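Bench Notes: Clear Acrylic Display Parts

Gallery page, workshop section. Text by Hala Abdelaziz.

Galel makes small display stands, dividers and dust covers in clear sheet. Most of the work is done on flat benches with white tops. The notes on this page cover handling, edge finish and assembly of upright parts, and are meant for people who order from us and then put the parts together themselves. Cutting is covered on a separate page.

Terms used here: a strip is any part much taller than it is wide. A panel is anything larger that forms a face or a side. An edge is either sawn, scraped or polished. The faces are left as supplied, under film, until the last stage.

Sheet stock

Cast sheet is used for all parts that will be seen from the edge. Extruded sheet is cheaper and more even in thickness, but it softens sooner under the buffing wheel and tends to drag. We keep extruded for backs and for parts that sit in a groove. The stock code is written on the film in marker and goes when the film goes, so write it on the job card as well.

Sheets are stored upright in the rack with a slight lean. Stored flat, a tall pile picks up grit between the films and the bottom sheets come out marked. Offcuts longer than 300 mm go back to the rack. Shorter ones go in the bin under the saw and are used for glue tests.

Edges

The sawn edge is scraped first, with the back of a blade held square, until the saw marks have gone. Wet paper follows, going up through the grades to 2,000. Rinse the part between grades. A single coarse grain carried over will leave a line that can be seen from the front face, and the only cure is to go back two grades and start again.

Buff with light pressure and keep the part moving. A polished edge should show as one unbroken bright line when the part is turned under the bench lamp. Dull patches are usually low spots left from scraping. Edges that will be glued are scraped and left at that, as a buffed edge holds stress and may craze when the solvent reaches it.

Standing parts

Tall, thin parts are handled by the edges. A thumb on the face leaves a print that shows at every angle, and wiping it off dry will scratch. Grip low if the part is to be set down and high if it is to be lifted away. Keep the grip square to the edge, or the part will turn.
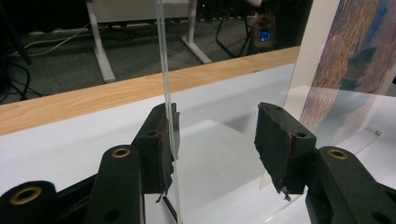 Narrow clear strip upright on the white tabletop, with a larger clear panel to the right. The edge of the strip shows as a bright line.

Clear parts are hard to judge by eye against a white surface. The edge is the best guide to where the part is, followed by reflections in the face. Sloping edges are harder to read than upright ones, and a part with a slope on its lower side should be offered up to the paper template before it is fixed. We print templates at full size and tape them to the bench. Jullido sets include the template as the first sheet in the packet. For Sorex sets it has to be requested with the order.

A strip that has been bent in storage will not stand true. Lay it on the bench and look along its length. A slight bow can be taken out in the oven at 80 degrees with the part flat on a clean board, followed by slow cooling with the door shut. Do not try this on a part that has already been glued.

Gluing

Solvent cement is used for all plain butt joints. The parts are held in place dry, checked with a square, and the cement is run in from a needle bottle. It travels along the joint by itself. Leave the joint alone until it has set. Moving it in the first few minutes will draw in air, and the bubbles stay.

Wide joints need the thick cement. It fills small gaps but shrinks a little as it cures, so leave a slight bead and trim it next day. The workshop should be dry. In January we had a run of cloudy joints on a batch of Kobzar covers, with the humidity in the room at more than 70 per cent. The batch was recut and the bench moved away from the outside door.

Cleaning and packing

Peel the film slowly and at a low angle. Pulled quickly, it charges the sheet and draws dust from the bench. Wash the part in warm water with a drop of plain washing-up liquid, rinse, and pat with a soft cloth. Window cleaner with ammonia in it should be kept well away, as should anything with alcohol. Both can start fine cracks at a cut edge, some of them weeks later.

Loose strips are wrapped one by one in tissue and packed on edge between card. Panels are packed face to face with tissue between. Film is left on wherever the customer will do the gluing, trimmed back by a few millimetres at the joints.

Please quote the job card number when asking for replacement parts. If the card has been lost, send the height, width and thickness of the part in millimetres, and say which edges are polished.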